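**Keeping House, Session 2: The laundry room as a room**
Irville evening course. Bring this with you next time, we'll write on it.

Last time I promised we'd get to stains and I'm going back on that already, sorry! Stains move to session 3. So many of you stayed behind to talk about where things go while they wait to be washed, dried, folded or put away that I threw out my plan and wrote this one instead.

So tonight is about surfaces. Mostly the top of the washer, a little about walls and hooks, and a good long stretch on towels, because I can't help myself.

## Where I'm coming from

I learned laundry in my grandmother's house in Gundside, where the washer lived in the kitchen and the top of it was a bread board, a mail tray and a place to park the cat. Then I had an apartment in Rulumbridge with a laundry closet so narrow you had to back out of it. I've never had one of those rooms with a long counter and matching baskets, and from the show of hands last session, neither have most of you. What we have is a machine, a wall, and whatever flat space the machine gives us for free.

I love that flat space. I fold on it, I stack on it, I've eaten a sandwich off it. But it has a way of collecting things that belong to four different rooms, and once they're there your eye stops seeing them. My own worst find was a birthday card I'd bought, signed and lost under a bath mat for most of a year.

## Three kinds of stuff

When I clear a washer top I sort by what the thing is waiting for. Write your own examples in the margin as we go.

**Waiting for the wash.** Anything headed into the drum. It tends to be crumpled, since no one folds a dirty dishcloth (well, my aunt did). The trouble is that a crumpled clean cloth looks exactly like a crumpled dirty one. You pick it up, you sniff it, you're unsure, you wash it again. That's water and time spent on a cloth that was fine.

**Waiting to go away.** Clean, dry, folded or nearly folded, with a shelf or drawer somewhere else in the home. Towels are the big one.

**Just visiting.** Books, mail, leaflets, batteries, a hair clip, the screwdriver. It has no business with laundry at all. Somebody had full hands, the washer was at elbow height, and down it went.

Try it on these two. Do it quietly on your own first, then compare with the person next to you. In the second one, look at the wall as well.
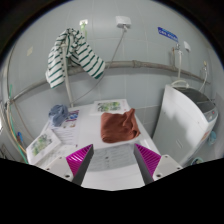
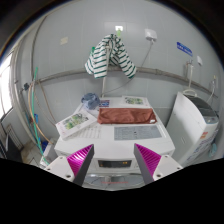
My own answer goes like this. Paper first, every time, and out of the room. I don't care if it's a good book or a bit of packaging, paper and a laundry room are bad company: steam curls it, and one drip from a measuring cap glues two pages together for good. Picture books are the saddest ones to lose, because some small person will ask for exactly that page with the plants on it.

Then the folded towel, which only needs a trip to its shelf. Then whatever's bunched up, and there you have to make a decision. If you can't say for certain that it's clean, it goes in the basket and you stop thinking about it. A striped shirt up on the wall can stay where it is until you've dealt with the rest, though I'd want it on a proper hanger by bedtime.

A couple of people in the afternoon group said they'd start with the cloths, and that's fine too. I start with paper because it's quick and it frees up the most room to fold in.

## The towel fold

You'll each get a towel to practice with. Mine are old and mismatched, please don't judge them.

1. Lay it out flat, long side toward you. If there's a label, put it face down at the far corner.
2. Smooth from the middle outward with your forearm. Your whole forearm! Hands leave ridges.
3. Fold in half the long way, so you've got a long skinny strip.
4. Bring both short ends to the middle, leaving a finger's width between them.
5. Fold one side over onto the other, like closing a book.

You should have a block with one fat rounded edge. That's the edge that faces out on the shelf. If yours has an ear sticking up at one corner, go back to step 2, it's almost always the smoothing.

Bath towels on a shallow shelf want thirds at step 3. Mine at home are about 50 inches long and thirds suits them beautifully, but measure your shelf before you commit, since refolding a whole stack is a dull way to spend an evening (ask me how I know).

## Hanging things on walls

Plenty of us hang a shirt on whatever sticks out. I do it. But the thing it hangs from leaves a mark: a narrow peg makes a little nipple in the fabric, and a shirt slung over a bar gets a crease right across it. For a shirt you'll wear under a sweater, who cares. For a shirt you'll wear to an interview, use a hanger with decent shoulders and do up the top button.

Some dull but important rules, copy these out if you like:

- Damp clothing stays well clear of switches, outlets and cords. Pick another wall, or a rack in the bathtub.
- Nothing draped on a cord, ever, even a sock.
- If a plug feels warm or looks discolored, leave it alone and get somebody qualified to look at it.
- Leave a gap between the shirt and the wall so air gets behind it. Tile is fine to hang near, but painted drywall will sulk and then it'll bubble.

For drying time I'd plan on up to 48 hours for a thick cotton sweater laid flat in a cool room. People never believe me and then they put it away damp. You know that smell.

## What's allowed to live on top

Short list, and you're welcome to argue with it.

- The detergent you're using now (only if there are no little kids in the home, otherwise up high and behind a door)
- One tray or shallow dish for pocket finds
- The pile you are folding at this minute

I'm particular about the tray. Mine is a chipped enamel one from the Mamo thrift store and it has earned its keep many times over in coins and earbuds. It has low sides, so I can see what's in it, and when it's full I have to empty it before I run another load.

What I'd keep off: anything tall, anything breakable, anything with a loose lid. If you've got a spin cycle at 1,000 or up you've probably watched a bottle walk itself to the edge. Even at 400, a machine on a slightly uneven floor will shuffle things along. A folded towel underneath doesn't stop it, I've tried, and then you've got detergent in a towel.

Also keep the controls clear. On a lot of machines the dial or the printed program guide is right up there where we all put things down, and people end up running the same cycle for years because the rest of the list is under a pile of washcloths. Go home and read yours. Somebody last term found out she'd had a quick wash the whole time!

## The five-minute clear

Here's the routine I'd like you to try before the next session. Do it right after you start a load, while you're standing there anyway.

- Paper and books out to the hallway. Don't read the mail yet.
- Folded things onto your left arm in one stack.
- Bunched things: basket, or fold them right now.
- Pocket finds into the tray.
- Wipe the top with a barely damp cloth, then a dry one. Get into the groove along the back, where lint goes to retire.
- Walk the stack to wherever it lives.

If you run out of time after the wipe, leave the stack on the bed where you'll trip over it. Please don't put it back on the washer.

## For next time

Bring one item with a stain you've given up on, in a plastic bag, labeled with what you think it is. Grease, ink, berry, tomato and grass are all welcome. No bleach beforehand please, and nothing you'd cry over.

Also bring a note of what was on top of your washer when you got home tonight. Five lines is plenty. Mine will have a flashlight on it and a single oven mitt.

Room's the same, and the kettle is fixed.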